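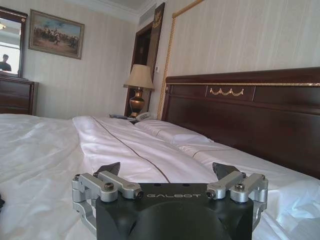
一月，被褥。

早上五点四十醒的，比闹钟早。窗外还黑着，楼下有人在刮车窗上的霜，刮了很久。我躺着听，后来也睡不着了，就起来烧水。

昨晚睡得还行。十一点多关的灯，中间醒过一次，去了趟厕所，回来很快又睡着。放在去年秋天，这种程度我会很高兴，现在觉得平常，懒得在本子上多写。医生让我记的那种表格我只记到十二月初，后来改成想起来才写两句。表格里有一栏是“入睡所需时间”，我一直不知道怎么填。睡着的人不会看表，看了表就是没睡着。我问过医生，她说估一个就行，于是我每天都估“半小时”，估到后来整列都是半小时，看着很假。

早饭是昨天剩的粥，加了一个鸡蛋。咸菜吃完了，要记得买。

七点四十出门，坐902路去Noltside。这趟车冬天总是晚，站牌上的时刻表换过新的，还是不准。站台上的人都缩着脖子，有个中学生背着大提琴，上车的时候琴盒卡在门口，司机等了他一会儿。我坐在后排靠暖气的位子，脚底烫，膝盖冷。正常三十六分钟的路，今天走了快五十分钟，桥那边在修，单边放行。

在车上看完了那本讲睡眠的书，从图书馆借的，已经续借过一次。前半本讲古人怎么睡觉，比后半本有意思。说以前有些地方的人夜里睡两觉，头一觉睡到半夜，起来干点活，添柴，说话，看看牲口，然后再睡第二觉。作者列了不少旧信和日记作证据，也承认有人不同意这个说法。我读到这里想起外婆，她就是半夜要起来一次的，坐在灶间剥豆子，或者把第二天要穿的衣服叠好，坐够了再回去躺下。小时候我以为老人都这样，从来没有人说她失眠。她自己也没提过睡得好不好，只说天亮了没有。

后半本是讲怎么改善的，内容跟网上看到的差不多：固定起床时间，下午不喝咖啡，睡不着就离开床。最后这一条我试过，头几天特别难受。冬天夜里从热被窝里爬出来，坐到椅子上裹着毯子看说明书，洗碗机的说明书，能看到第三章。后来慢慢有用，什么时候开始有用的我说不上来。书里有一句话说，床只应该用来睡觉，我觉得这对住大房子的人比较容易。我那间屋，床就是沙发，也是放干净衣服的地方，有时候还是饭桌。我能做到的是饭桌这一项取消了。

上午在单位没什么事，对账，回邮件。供货的说Jerier那边的仓库在盘点，下一批纸要推到月底。我把登记表改了，又通知了印刷间，他们说知道了，语气像是早就知道。暖气从十点开始响，咣咣的，到中午停了。跟物业报过两回，来看的人把阀门拧了拧，说是管子里有气。

中午没去食堂，走到河边那家Yáñez买面包。他们家进门右手边现在摆了一个架子卖枕头，我看了半天没想通，面包店为什么卖枕头。问了店员，说老板的亲戚做这个，放着试试。枕头里面填的是荞麦壳，拿起来沙沙响，很沉。小时候家里用的就是这种，夏天拆开来晒，壳子铺在竹匾里，我们去抓，抓完手上一股灰味。我捏了几下，没买，价钱不便宜，家里那只也还能用。买了一个黑麦的，一个带葡萄干的，葡萄干的路上就吃了。

河面没有全冻，靠岸的地方结了一层，中间还在流。有人在冰边上扔石头，被走过的老太太说了两句。

下午同事们又说起睡觉的事。大家到了这个年纪都爱说这个，跟以前说房租一样。有一个说她靠Jollis，一种薄荷味的茶包，睡前一个小时喝，喝完准困。另一个说她喝了半夜要起来三趟，还不如不喝。还有人说要听雨声，手机里下好的，整夜放。我没插多少话。我觉得各人有各人的那一套，做熟了就好使，换到别人身上就不一定。我自己那套是临睡前在脑子里走一遍老家的路，从汽车站出来，过邮局，过卖灯泡的铺子，右转，下坡。多数时候走不到家门口就睡着了。要是走到门口还醒着，就再从车站走一遍。有时候会卡在某一段，想不起邮局隔壁到底是修表的还是照相馆，越想越清醒，那就只好起来。这个法子没跟她们讲过，讲出来有点怪。

茶包她还是硬塞了我两个，放在大衣口袋里。

四点多天就暗了。把该寄的寄掉，走得比平时早一点。回程车上人多，一路站着，前面的人手机外放，是个教做红烧鱼的，听完我也想吃鱼。下车去了菜场，鱼摊已经在冲地，剩两条小的，没要。买了豆腐、青菜、咸菜，还有一把葱。葱比上星期贵。

到家先开暖气。房东装的那个温控器最多能到二十度，再往上拧没有反应。书上说卧室要凉一些才好睡，这一条我倒是天然达标。晚饭豆腐炖青菜，汤做多了，留一半明天下面。

吃完给母亲打电话。她说那边这几天出太阳，把冬天的被子都抱出去晒了，晒完拍一拍，晚上盖着有味道。我说这边晒不了，一出去就是潮的。她说那你用熨斗烫一烫。我说好。她每年冬天都要教我一遍，我一次也没烫过。她又问我最近睡得怎么样，我说好多了，她说她也好多了，我这才知道她前一阵也睡不好。问她怎么不讲，她说讲了你不是更睡不着。问她从什么时候开始的，她说国庆以后吧，夜里两三点醒，醒了就听收音机，听到播天气预报再眯一会儿。那一阵我也是两三点醒着的。隔着这么远，两个人都睁着眼，都没给对方打电话。也不是能打的时间。

挂了电话，把书里夹的书签和一张超市小票取出来，书放到门口鞋柜上，明天顺路去还。再不还要罚钱了。小票是去年十一月的，上面有一盒蜡烛，我完全不记得买过蜡烛，找了两个抽屉没找到。

八点以后洗了衣服。洗衣机脱水的时候走位，走到离墙远了一截，推回去，垫脚的硬纸板又换了一块。衣服挂在浴室里，门开着一条缝。枕套也一起洗了，另外那个枕套颜色不配，先用着。

写到这里九点半。茶包拿出来闻了闻，真的很冲，像牙膏。今天先不喝，喝了万一睡得好，以后就得一直买。

明天要做的：还书；问暖气；给牙科改时间，改到下个月；桥那边还在修的话要早一班车走，七点二十之前到站台。灯泡也该换了，走廊那个，闪了好几天了。

楼上刚才拖椅子，现在没声音了。关灯。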